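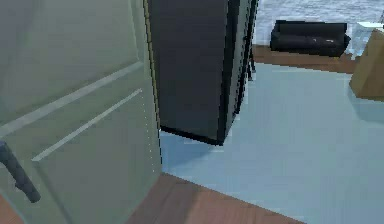 Panel door with lever handle, swung open.

Zalia door cell: setup and upkeep
Posted June 25, 2018 by Aldana Toledo

Zalia is our simulated mobile manipulator, and the door cell is the apartment it trains in. The cell runs on one workstation, Dellby, and is rebuilt from the Feltasel room files every time the physics settings change. The pages before this one covered the arm. The notes on this page are about the doors, the fixtures and the wrist view, where most of the maintenance time goes.

Setup order matters. Load the room with physics off, place the base at its start pose, check that the door hinges report zero torque, then turn physics on. If a door creeps on its own at that point, the hinge axis is out of line with the mesh and the collision shape is catching on the jamb. Correct the axis in the room file. Adding damping hides the creep for a while and makes the pull force wrong for every run afterward.

Lever handles need their own joint with a return spring. Set the spring before the latch, or the latch will release at load. Job 1144 was lost that way: 83 episodes with a door that had never been latched.
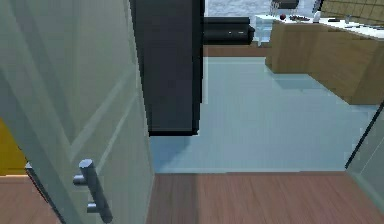 Do the door joints have to be recalibrated when the handle is changed from a lever to a bar?
The hinge can stay as it is, but the grasp points and the handle collision shape have to be redone, and the latch joint should be removed if the new handle doesn't turn.

Bar handle on a gray-green door, with the sofa and the kitchen counter in the room beyond. A bar on standoffs needs clearance behind it for the fingers. We model the bar and both posts as separate collision shapes. A single box around the whole handle loads faster, but it fills the gap and the gripper closes on nothing.

Keep the countertop items asleep until the base is through the doorway. With all of them awake, the step rate on Dellby dropped from 100 to 63 and the arm controller began to miss its deadline.

Fixtures come next. Framed panels are checked at close range, with the fastener caps used as reference points. Compare the cap positions with the fixture file before touching the contact settings - a shifted frame looks a lot like bad friction in the logs. 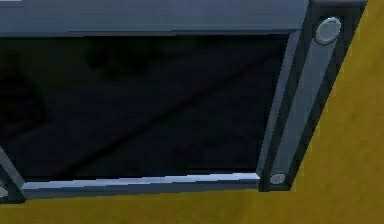
Chantal Paquette wrote in to say that on her copy of the cell, the fixture offset came back after every restart until she cleared the cached collision meshes, and she asked for that step to go in ahead of the contact check. It is in the procedure now.

Dark panel in its metal surround, round caps on the bracket, mustard-yellow surface behind. Edges come out slightly pixelated at the current render setting. Contact is computed from the mesh, so the setting can stay low for training.

Room files and the hinge script are in the Lévesque folder. Keep the old hinge script until the June jobs have finished.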